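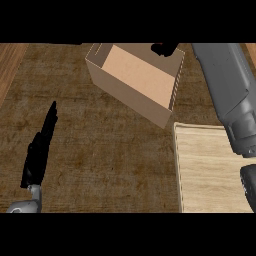

Demo sim, view from above: box at the back, crate front right, left gripper empty

Ticket 595
Opened: 6/4/21
Site: Akwood, demo room
Category: Simulator / visitor demonstration
Priority: High (visitors coming!)
Status: Closed, with one leftover

Original report

Hello support, me again. We've got the Trornbridge visit coming up, 60 people through the demo room in one morning, and the two-arm simulation on the big screen has started misbehaving. It's the one with the cardboard box and the wooden crate on the old brown table. It runs beautifully when I first start it and then, at some point during the morning, the left arm just stops listening. The right arm carries on as if nothing has happened. The picture doesn't freeze, there's no error on the screen, and the hand controllers both show a green light. You push the left one and get nothing at all.

I wouldn't normally shout about it, but the whole idea of the open day is that visitors have a go themselves. They stand at the desk, take one controller in each hand and try to move things between the box and the crate. If half of it dies in the middle of someone's turn they'll think they've broken it, and then nobody else wants to step up. We had exactly that at Vunside last May and I'd rather not go through it again.

Setup, in case it helps:
Demo PC under the desk, the tall one with the noisy fan
Fujimoto control package, whatever version you put on for us in the winter
Two hand controllers, both on USB, both going through the hub
Projector on the long cable
Scene file is the "box and crate" one, unchanged as far as I know

What I've tried already: restarting the scene (fixes it for a bit), restarting the Fujimoto package (fixes it for a bit), swapping the batteries in the controllers before remembering they haven't got any (don't laugh).

Log

Entry 1
Your first reply asked me to swap the controllers over, left into right and right into left. Did that before lunch. Same result, the left arm on the screen went dead and the right was fine, even though the left arm was now on the controller that had been behaving itself. So the controllers are in the clear, I think, and I've put them back the way they were. I have also put a bit of blue tape on the left one so I stop muddling them up.

Entry 2
You wanted a time for when it happens. I set it going and sat there with a cup of tea and the visitor list, nudging the left arm every now and then. It dropped out at 57 minutes. I restarted the scene and went again, and it dropped out much sooner, while I was showing a colleague how to line the gripper up with the side of the box. So there goes my theory about a timer. I was quite pleased with that theory as well.

One thing I noticed on the second go: the arm didn't stop dead. It went sluggish first, as though it was moving through treacle, then it caught up with itself in one big lurch, and then nothing. I'd missed that before because I was looking at the crate.

Entry 3
Sent you the log folder. Sorry about the size of it, I hadn't realised it kept everything since the winter. Your note back says there are gaps in the left-hand input and none in the right-hand input, and asks whether anything else is plugged into the hub next to the left controller.

Well. There's the little clicker thing for the slides, the desk lamp, and a phone charging lead that lives there permanently. I feel a bit told off by my own list.

Entry 4
Unplugged the lamp, the clicker and the phone lead. Ran the demo all afternoon with people wandering in and out having a go, and the left arm stayed with us the whole time. Hooray! I was all set to close the ticket.

Entry 5
Please ignore the hooray. Turned it on this morning, nothing extra in the hub, and the left arm went sluggish and then lurched before I'd even got my coat off. Same thing after a restart.

I tried your suggestion of taking the hub out altogether and putting both controllers straight into the back of the PC. The left lead won't reach if the desk is where the visitors need it to be, so for the test I shoved the desk right up against the cabinet and worked the controllers standing sideways. It looked ridiculous but it ran without a hiccup. I left it running through a long phone call with the coach company and it was still fine afterwards.

Moved the desk back, put the hub back, and it failed again. So I'm fairly sure it's the hub, or the lead between the hub and the PC.

Entry 6
You asked me to try a different lead on the hub before we bought anything. I found one in the drawer with the spare projector remote. With the new lead the hub works perfectly, left arm and right arm both. I wiggled it, I moved the desk, I plugged the lamp back in just to be awkward. All good. Then I went back to the old lead and gave it a gentle bend near the plug, and the left arm went treacly straight away. Bend it the other way and it came back to life.

I've no idea why the left suffers and the right doesn't when they both share the same lead. You said something about the way the Fujimoto package picks up the controllers again after a dropout, and that it takes the first one it finds and doesn't always go back for the second. I'll take your word for it! The old lead is in the bin, and I cut the plug off first so that it can't creep back into the drawer.

Entry 7
While I've got you, a couple of small things that came up when we did the full rehearsal. Tell me if you'd like separate tickets.

a) Visitors lose the left gripper against the table. It's black, the table is dark brown, and from the back row on our projector it disappears a bit, especially with the blinds open. Could the table be lighter, or is that a big job? Closing the blinds helps, but then the room gets very stuffy with a full group in it.

b) People try to reach into the crate with the right arm first and swing the elbow all over the place. Not a fault, I know. I'm going to ask everyone to start with the left arm and the box, which went much better with the rehearsal group, and let them try the crate once they've got the feel of it.

c) Is there a quicker way to reset between visitors? At the moment I'm going through the menu, and it takes long enough that the next person starts asking me questions and then I click the wrong thing.

Entry 8
Thanks for the speedy answer. For (c), the reset key works a treat. I've written it on a card and stuck it to the desk. For (a), I understand the table surface is part of the scene file and you don't want to change it this close to the visit, fair enough. I turned the projector up a notch and it's better. We'll have the blinds half down and the door propped open.

Entry 9
The visit has been and gone! Both arms worked from the first group to the last. We took people through six at a time, which left enough room at the desk for the ones who only wanted to watch, and I pressed that reset key so often that the card has gone shiny. We ran a little late because one group refused to leave until everybody had been on the controllers, and the last lot had to eat their sandwiches on the coach. I had one question I couldn't answer, which was whether the simulated arms know when they've touched the side of the box. I said I'd find out and email the school, so if you could send me a sentence or two in plain words I'd be grateful.

Somebody did put their coffee down next to the hub. I moved it.

Resolution
Cause: damaged USB lead between the hub and the demo PC. Replaced with the spare from the drawer. Lamp and phone lead now on the wall socket, clicker still on the hub and not causing any bother.

Still open
Lighter table in the box and crate scene. No rush, but before we take the demo back to Vunside please, as their hall is even brighter than ours. Also, could you order us another spare lead? I've used the only one.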